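Blog > Robotics Notes > Good Practice

Rules I Keep for Simulated Bench Work

Over the past year I have set down a short list of rules for testing robot arms in simulation. Định Huỳnh asked that they be published, and I do so with his comments included.

1. Fix the layout before the first run. Positions of the dice, the target patch and the arm are written to the Ashby log. A layout is not changed within a set of 700 runs.

2. Begin each trial with the target clear. The square patch must hold nothing, and the dice must rest apart from it on the open wood. A start that fails this check is thrown out and recorded as such.

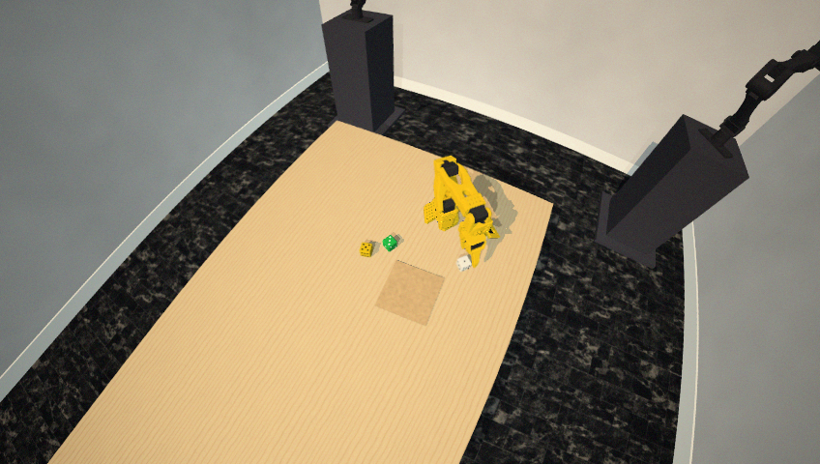
3. Report every run. Our January set held 1111 runs, of which 979 met the rule on starting layout. Both figures belong in the report.

4. Keep the surroundings the same. Walls, floor and pedestals may be varied only in a separate set, under its own name. Định would allow small changes in lighting. I would not.

Contact | Copyright Hằng Văn | Back to top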